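Club Night at the Rustidlow Annex

The door at the back of the Rustidlow library annex sticks, so you hear every member of the Kokus robotics club arrive. First a thump, then another thump, then a teenager with a backpack falls into the room and starts talking before the door has shut again.

By half past six on the evening I visited, the whole crew was in and the argument was already going. Should the arm wait for the camera to settle before it reaches down, or should it start moving and correct itself on the way? Zlata Kobzar, 16, was for moving. Demyd Harasym, a year older and the author of most of the club's motion code, was for waiting, and he had a notebook full of missed grabs to back him up.

"He writes down every miss," Kobzar told me. "He has handwriting for it. It gets smaller when he's upset."

Kokus began in February with a donated arm, a borrowed laptop and a sign-up sheet taped to the library desk. Solomiia Nechyporuk, who teaches math at the high school across the road, had hoped for enough students to fill one table. She got 8, and they have all stayed, through a spring of dead batteries and one memorable night when the arm would only turn left (they still call it Lefty when it misbehaves).

The job they've picked sounds so easy! Pick up a small part from a tabletop, put it in a bin, go back for the next one. Anyone's little brother can do it. But spend an evening with these kids and you start to see how much your own hand is doing while you think about something else. How far apart should the fingers be on the way down? How low is too low? What happens if the part rolls?

The club's answer is practice, and plenty of it. They're working toward the Bitska Open, a regional meet where each team gets a pile of mixed parts and a clock, and the goal they set themselves is 1000 logged attempts before they go. When I came by, the number on the whiteboard was 821, in green marker, with a box drawn around it so it wouldn't get erased.

Every attempt follows the same little ritual. Somebody calls "clear," the fingers open, and the talk drops to a murmur. Stefaniia Kushnir reads the view from the wrist camera on the laptop and decides whether the approach looks good enough to go.
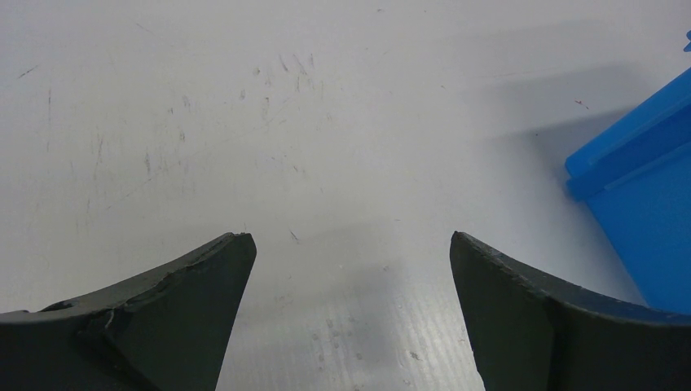
Kushnir is 14 and the youngest in the room, and she has a real eye for this. Twice I heard her say "no, left a bit" before anybody else had noticed a thing. She joined because her cousin dared her to, and she now has opinions about lighting that she'll share with anyone standing still.

Fergal Keogh, a retired machinist who comes in to help with the mechanical side, mostly keeps his hands in his pockets. "They ask me what to do and I ask them what they tried," he said. "Then they go off and try the next thing." He did step in once, to show Harasym a better way to hold a hex key, and was thanked with enormous dignity.

The move-or-wait question got settled by trial, at least for the night. They ran both versions, back to back, and Kobzar's came out faster while Harasym's dropped fewer parts. So now they want a third version that does a little of each. Nechyporuk wrote it on the board under the green number and went to wrestle with the door.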